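Clirkard Gallery: The Odds-and-Ends Bins

Clonska says a kitchen drawer sorts itself once everything goes into deep gray bins. I have my doubts – a bin is a drawer with higher walls.
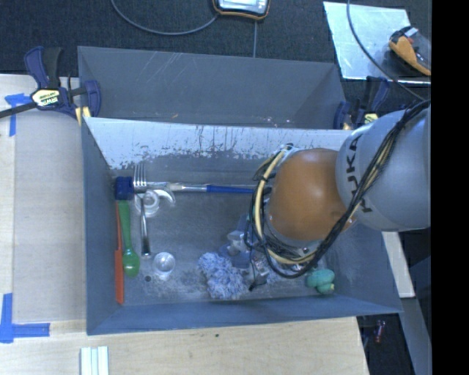
The Wynne method allows up to four kinds of thing per bin. Fine on paper. A fork lying across a long blue-handled brush, with a green spoon next to them, is already a pile to me. Ask me again in March, when I need the spoon.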